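Why I've gone back to the Wednesday market

I used to buy all my flowers at the supermarket, chucked in on top of the bread and the cat litter. Then Bláthnaid talked me into going along to the Cotside market with her one Wednesday in January (freezing, by the way, take gloves) and I've hardly missed a week!

It's not even that much cheaper. I think my first bunch saved me 20p. But the stalls sell whatever is good that morning, so you come home with odd bits you'd never have picked, and I like that much more than a dozen matching roses in plastic.

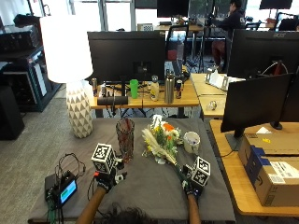

Anyway, the other thing is how long they last. I was always a dump-them-in-water-and-forget person, and then Hạnh on the corner stall gave me a proper telling off. Cut the ends at a slant, pull off any leaves under the water line, fresh water every other day. My last lot went 12 days, and the carnations were still hanging on when I finally gave in and composted everything.

Do get there before nine if you can, as the good stuff goes early and parking behind the chapel is a nightmare. Cash is best too. I still owe Hạnh for some eucalyptus from last week, so if you see her before I do, tell her I haven't forgotten!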